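Write the House Rules Before You Train the Robot

By Petronella Motaung

I love simulated homes. I have spent most of the last two years inside them, opening drawers that don't exist and worrying about the distance between a toilet and a wall that was never built, and I still get a small thrill every time a new one loads. So please take what follows as the complaint of a fan. We badly need rules for these places, and we need them written down by the people who use them while we can still remember why each rule matters.

Our group at Doria works on household tasks in simulation: fetching, opening, closing, putting away, tidying a floor. For a long time we had no house rules at all. Somebody built a room, somebody else ran a policy in it, and a score came out the other end. The scores were often lovely! Then last February Senthil Alva asked a very plain question in our Thursday meeting. What counts as a closed door?

We had four answers in the room. Senthil's own was that the hinge angle had to be under two degrees. Another of us had been using five. One script checked only that the gripper had let go of the handle, and one (mine, I'm sorry to say) didn't check the door at all, because the task was "put the cup in the cabinet" and the cup was in the cabinet. By my script, a robot that walked off and left every door in the kitchen hanging open was a perfect robot.

That afternoon turned into the best kind of argument, and out of it came the document we now call the Amin rules, after Indira Amin, who did the typing. It has 24 entries. Some are dull and I'm fond of those too. Entry three says every task must state what the room should look like when the robot is finished, including the things the task never mentions. Entry seven says a handle has to stand far enough off its door for real fingers to get behind it. Entry eleven says anything on a floor is either part of the task or part of the test, and the task file has to say which.

Entry eleven started the longest fight. Nithin Shenoy wanted floors clear by default, and he had good reasons: a clear floor makes failures easier to read, and you can add clutter later once the basics hold up. Paora Ruddock wanted the opposite. Real bathrooms have stuff on the floor, he said, and a robot that has only ever seen a bare one has learned something false about bathrooms. I went back and forth for days. What settled it for me was looking through our own rooms with the draft beside me, stopping wherever a rule had something to say.
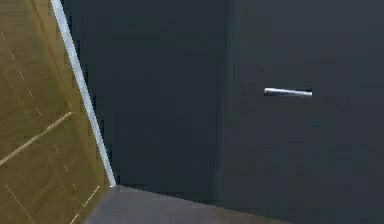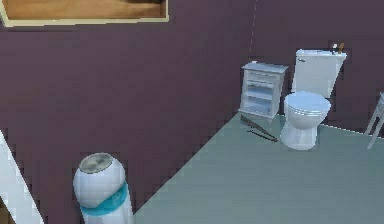

I came down on Paora's side, mostly. A thin object lying flat is one of the hardest things we can ask a robot to notice, and it's also one of the most ordinary things in a house. If we sweep it all away to get cleaner numbers, we've graded ourselves on a home where people don't live. But Nithin got his line in as well, and I think the rule is better for it: every cluttered room has a clear twin, and both scores are reported side by side. When we first did that across 900 runs, the clear rooms passed 62 percent of the time and the cluttered ones 30. I can't think of a more useful pair of numbers we've ever produced. A single average would have hidden the whole story.

Now, I know the case against all this. Rules slow you down, and simulation is supposed to be the fast part. A graduate student with a clever idea shouldn't have to read a document before opening a virtual cabinet. I feel that one, I really do. The speed is half of why I fell for this work. And there's a fair worry that if everybody builds to the same rules, everybody's robots end up good at the same few rooms and hopeless in the next one.

My answer to the first is that our rules fit on three pages and take less time to read than a bad result takes to untangle. The second is harder. I'd say the rules should pin down the meaning of words like closed, upright, reachable and put back, and leave the rooms themselves as wild as we can make them. Purple walls, odd angles, a bin where you wouldn't want one – bring them all. The friends at Stistandale who have been testing our draft put it to good use by breaking it: they built a bathroom so narrow that our "reachable" rule called half of it out of bounds, and we rewrote the rule that week.

There's one more entry I'd like to see, and so far I've lost the vote twice. I want every room to carry a short note on what it leaves out. No water, say. No weight to the doors, no light changing over the day, no cat. We get used to our rooms very quickly, and after a month you stop seeing what's missing from them. A note like that costs a few minutes to write, and it tells the next team exactly where to be careful when they carry a result into a real home. Indira thinks the list would never end. She may be right, but I'd happily read the first ten lines of it for any room going.

We're taking the draft to the Prornotholm workshop, where I expect to be told that two degrees is too strict for a closed door, and also that it's too loose. Bring your own number if you're coming, and bring the cabinet you got it from.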